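Wustholm has put out a second set of drawings for its tower on the old Barajas furniture site, and the number that jumps off the page is 53. That's how many storeys the developer now wants, up from the 30 it brought to the neighbourhood when the land changed hands.

The package, posted to the project website in February, also drops the name everyone had been using. What was the Barajas Block is now Jurus Place. The retail podium has grown a rooftop garden, the office floors have shrunk to 5, and the rest is rental and condo units in a split the company says is still being worked out.

Renderings like these tend to come with full-grown trees and a café on every corner, and this batch is no exception. The shadow study is harder to find. It sits near the back of the traffic report and covers noon only, which is a kind hour for a tall building. Anyone on the north side of the street who wants to know what happens to their light at 4 p.m. will have to ask. 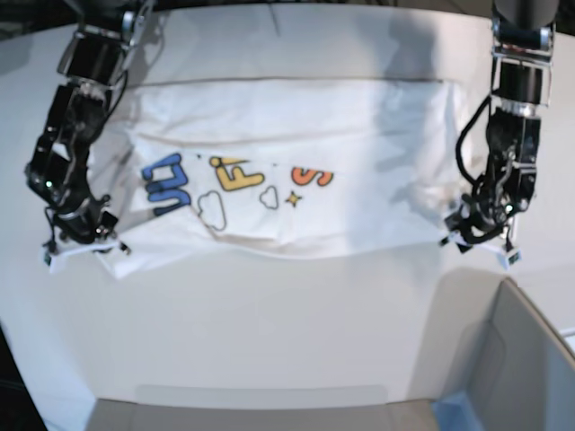 Bit-na Seol wanted to know at the open house why the extra height was needed at all, when the 30-storey version had been sold to her and her neighbours as the one that made the numbers work. She said she was told construction costs had gone up, and that she didn't get a figure when she asked for one.

It's a fair question. Wustholm's planning lead, Divya Gounder, said in a written reply that the added floors would "support a stronger public realm offering," and pointed to a plaza on the southwest corner. The drawings show the plaza. They also show the parkade ramp coming up through one side of it.

Then there's the matter of who would fill the office space. The leasing brochure names Drorkon as an "anticipated anchor." Man-sik Cheon, who handles property for Drorkon, said the firm has toured the site and signed nothing. Anticipated is doing a fair bit of work in that brochure.

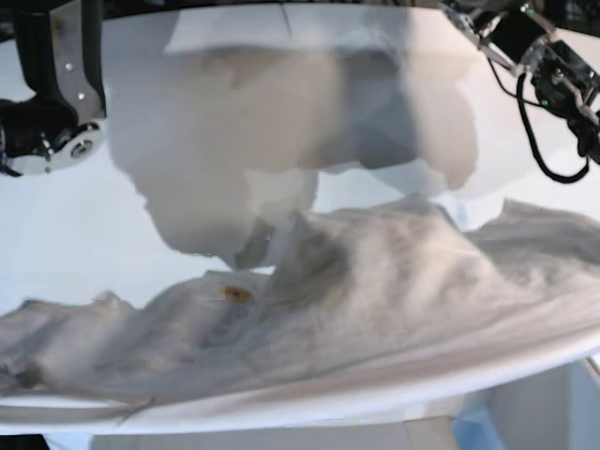 The parking count has moved as well. The first application had a stall for nearly every unit, and the new one leans on the bus exchange and a car-share program that doesn't have an operator yet. City staff have asked for more detail on both, along with a wind study at street level.

Wustholm says it would pay 2000 dollars a unit into a local amenity fund. It hasn't said whether that would apply to the rentals.

The rezoning application still needs a staff report before it goes to council, and a date for the public hearing hasn't been set. Written comments can be dropped off at the planning counter or sent in through the project page on the city's website.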